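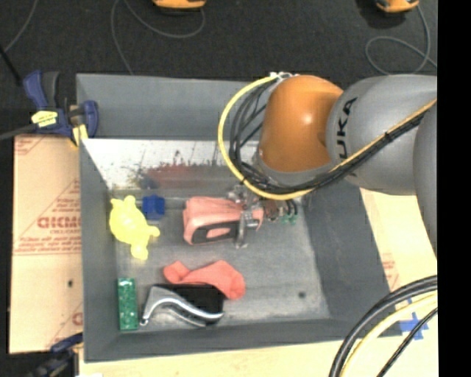 Lenka Šimek schrieb uns, eine Kiste solle man erst dann wieder füllen, wenn man einmal bis auf den Boden gesehen hat. Sie macht das bei sich im Keller jeden März, und sie findet jedes Mal etwas, von dem sie glaubte, es sei schon lange weggegeben.

Wir haben diesen Satz als Motto für unsere Seite genommen. Es geht hier um Kisten und um das, was in ihnen liegen bleibt. Das Lager in der Stustetti hat 53 Behälter, und im letzten Jahr wusste bei den meisten keiner von uns mehr genau, was drin ist. Auf den Etiketten stand zum Beispiel „Diverses“ oder „Diverses 2“. Eine Kiste hatte drei Etiketten übereinander, und alle drei waren falsch.

Die Galerie wächst langsam. Ich bitte um Geduld, ich schreibe die Texte am Abend und mein Deutsch braucht manchmal ein Wörterbuch.

Graue Kiste, rosa Stück
Der Boden ist flach und breit, die Wände stehen schräg. Ungefähr in der Mitte liegt ein rosa Stück, klobig, mit weichen runden Kanten und Falten auf der Oberseite. Vorne hat es ein dunkles, längliches Feld, das in der Mitte wieder rosa ist.

Flecken
Die helle Innenfläche hat Kratzer, eine matte rote Stelle und weiter links gelbliche Flecken. Ich mag solche Spuren ganz gern, sie gehören für mich zu einer Kiste, die gebraucht wird.

Zum Putzen
Nach dieser Frage kommen die meisten Briefe. Bei uns hat sich lauwarmes Wasser mit etwas Spülmittel bewährt, dazu ein weicher Schwamm. Für Kunststoff nehmen wir keine Scheuermilch. Metall trocknen wir sofort mit einem Tuch ab, auch in den Ecken, wo das Wasser gern stehen bleibt. Alte Farbflecken lassen wir in Ruhe, wenn sie nicht mehr abfärben. Man prüft das mit einem weißen Lappen.

Wie wir sortieren
Zuerst kommt alles heraus auf eine alte Decke. Dann legen wir drei Haufen: behalten, weitergeben, fragen. Der Haufen „fragen“ ist am Anfang immer der größte. Ifigeneia Stamatopoulos hat vorgeschlagen, für ihn eine eigene Kiste zu nehmen und sie nach elf Wochen noch einmal zu öffnen. Was dann niemand vermisst hat, geht weiter an das Sozialkaufhaus. Ich war zuerst dagegen, weil ich an meinen Sachen hänge, aber die Regel funktioniert gut und es gab nur einmal Streit (wegen einer Thermoskanne).

Weiche Sachen und harte Sachen kommen bei uns nicht mehr zusammen. Früher lagen Kissen und Stoffreste unter dem Werkzeug, und nach einem Winter waren sie platt. Jetzt liegen die weichen Sachen immer im oberen Regal.

Die Etiketten
Jede Kiste trägt jetzt eine Nummer an der kurzen Seite. Die Liste dazu hängt an der Tür und hat 189 Zeilen, mit Bleistift geschrieben, damit man radieren kann. Wir hatten auch eine Tabelle am Computer, sie wurde aber zweimal verschieden gespeichert und danach hat ihr keiner mehr vertraut. Papier ist für unsere Größe genug.

Was noch fehlt
17 Behälter haben wir noch nicht geöffnet. Sie stehen hinten neben der Heizung, der Deckel von Nummer 41 klemmt. Wer einen guten Trick für klemmende Deckel kennt, soll uns bitte schreiben. Heißes Wasser haben wir schon versucht, und auch Kerzenwachs am Rand.

Gesucht werden außerdem zwei flache Kisten mit Griff, gern gebraucht, die Farbe ist egal. Abholen können wir sie selbst, das Auto hat jetzt wieder TÜV.

Stand der Seite: 13. Nov. 2023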